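Main page Contents Regions Food and table Crafts Random article Help

Poltcombe ware

Poltcombe ware is the everyday tableware made in and near the village of Poltcombe, and it takes in the plates, shallow bowls, lidded dishes and serving pieces that local families have eaten from for a good many generations. The name is used rather loosely. Strictly speaking it belongs to pottery fired at the Poltcombe kilns, but in common speech it covers pieces from the neighboring workshops at Trornent and Tresaneck as well, and even quite careful sellers will put all of them on the same shelf.

Origins

Potting in the valley grew out of brickmaking. The clay beds along the lower stream were first dug for bricks and roof tiles, and the earliest dishes seem to have been a sideline, tucked into whatever space was left in the kiln once the tiles had been stacked. Those first pieces were heavy, reddish and plain, and they were mostly kept by the people who made them. A paler clay was later brought down from the slopes above Trornent, and once the two clays began to be blended the ware took on the soft, creamy color that most people now have in mind when they hear the name.

At its busiest the trade kept 9 kilns going, 4 of them in Poltcombe itself and the rest scattered among the farms. Work followed the seasons. Clay was dug in the fall, left out to weather through the frosts, and brought under cover in March, when the days were long enough for throwing to start in earnest. The main firings came in early summer, before the hay, and the kilns were traditionally lit at four in the morning so that the hottest part of the burn could be watched in daylight.

Shapes and sizes

The best-known shape is the broad shallow dish, called a "spreader" in the valley, which sits somewhere between a plate and a bowl. It was meant for stews and for the thick barley porridge eaten at midday, and its raised edge kept the gravy from wandering. Spreaders came in 3 sizes, known simply as child's, field and table. The table size was shared by the whole household and set down in the middle, with everyone reaching in from their own side.

Flat plates arrived later and were thought a little grand at first. Older households kept them for visitors, and there is a fond local saying that a guest given a flat plate would not be staying long, because nothing with gravy could be served on it. 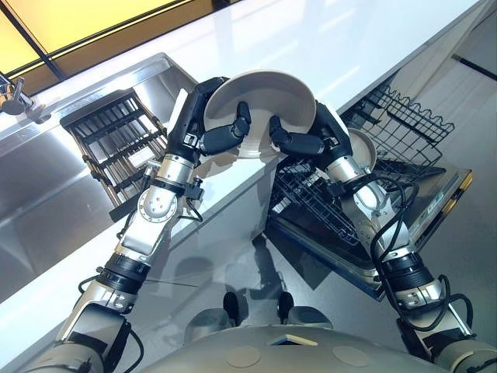
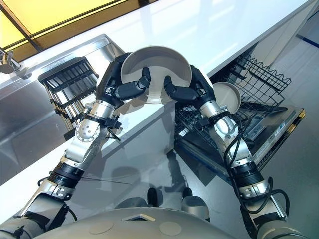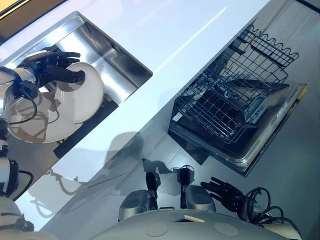 Pale round tableware, with plates at a sink in the last of the three views.

Glaze and decoration

Poltcombe potters were never much given to painting. The usual finish is a single clear glaze over the pale body, sometimes with one thin brown line just inside the rim, drawn while the dish turned slowly on the wheel. Trornent pieces often leave the line out altogether, and Tresaneck pieces may have two. Collectors like to lean on this when sorting unmarked dishes, though it is only a rough guide, for potters moved between the villages, married between them, and took their habits along.

Marks are scarce before the Bailly workshop opened. Bailly stamped a small letter B into the foot of each dish, and the practice caught on with the others soon afterward, partly to settle quarrels over whose pots had cracked in a shared firing.

Selling and carrying

Most of the ware was sold within a day's walk. Dishes were packed in bracken and straw, stacked on edge, and taken by cart to the summer fair at Tresaneck, where a good year might see around 500 pieces change hands. Seconds, with a warp or a pinhole in the glaze, went for very little at the end of the afternoon, and plenty of kitchens were furnished entirely with them. A slightly rocking dish was no great hardship on a table that rocked already.

Care and use

Older pieces are softer than modern factory ware and chip easily at the rim. Families usually wash them by hand in warm water, stand them up to drain, and keep a folded cloth between them in the cupboard. Fine cracks in the glaze are common and are not counted as a fault, though a badly cracked dish is best kept for bread or fruit.

See also: Tresaneck fair; Trornent clay beds; Barley porridge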